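Notebook, July, starting 7:40 in the morning

Crowd noise again. Gunvor Öberg wants an answer on whether the Ulto meter is good enough to score pops at the Civness shows, and I said I would write down what I think before she buys a second one. So, what I think, with the working.

The claim we were given: put the meter at ringside, record the level through an entrance or a turn, and the peak tells you how over the wrestler is. I have three problems with that and I had two of them before I plugged anything in.

First, the entrance music. The house system at the Backlund hall is loud, and the meter can't tell a guitar from a person. I pulled the file from the last tag match and the highest peak of the night is the first second of the theme for a team the crowd did not care about. I was there. People were in line for drinks. According to the Ulto, they are the biggest act in the company.

Second, boos. A heel who gets booed out of the building and a babyface who gets cheered out of it look the same on the trace. Lovisa Eide says you can tell them apart by shape, since boos hang at one level and cheers spike and fall. I'd like to believe that. I played her 6 clips with the picture off and she got four right, and one of those she remembered from being in the room. I would not book a title change on that.

Third, who is sitting next to the meter. We had it by the timekeeper, and the front row on that side is the same group every month. They are loud for everything. They were loud for the ring crew.

Tried this morning: cut the music out by subtracting a clean copy of the theme. Lined it up by hand in Cluka, which took most of an hour for one entrance. The residue still has a strong beat in it, because the hall adds its own echo and the clean copy has none. Changed the offset by small steps, no better. Tried a filter on the low end and that helped the look of the graph more than it helped anything else. I don't trust a result that only turns up after I have gone looking for it with four filters.
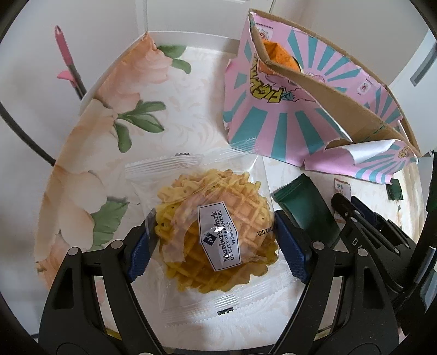 Moved on to moments with no music at all, which seems the more sensible way in. Near falls, the stare before a lock-up, the second after somebody swings the chair at their own partner. The July turn is the obvious one. Paid attendance was 887, so a decent house, and no theme played until well after the attack. On the trace there is a dip, close to silence, then a long rise. Lovisa reads the dip as shock. Could be. Could also be that half the hall couldn't see past the people standing up in front of them. I was on the floor and missed the first swing myself.

What bothers me is that everyone already knows the turn worked, and so every wiggle gets read as proof. If the same dip came up in a dull opener we would call it a dull opener. In fact I went and checked. There is a dip of nearly the same length in the second match, while the referee was tying his shoe.

The online numbers are no rescue. The clip of the turn has 3,133 views and Gunvor quoted that to me twice. I don't know how many of those are the wrestlers and their families. The one before it, a botched dive, did better.

To do before anyone spends money:

Move the meter to the back wall for one show and leave it there. If the ranking of entrances changes, the ringside numbers were about the front row.

Get a feed straight from the house desk, same clock, so we have the music as it was played on the night. Asked the sound man. He said maybe.

Get 5 people who weren't at the show to mark each clip cheer, boo or neither, with sound only. Not Lovisa, not me, and not anyone who has seen the results.

Write down what we expect for the August main event before the bell. I'll put mine in a sealed envelope if I have to. My guess is a flat reaction for the challenger – he has turned three times in a year and I think people have stopped keeping track – but the meter will probably show a big peak, as he comes out to the loudest song on the card.

4:15 in the afternoon. Gunvor came by and read this. She says the promoter likes the graph and wants it on the poster. Told her the graph is mostly drums. She is going to ask him to wait until the back wall test is done.

Batteries in the Ulto are down to one bar. Spare set is in the drawer with the XLR leads.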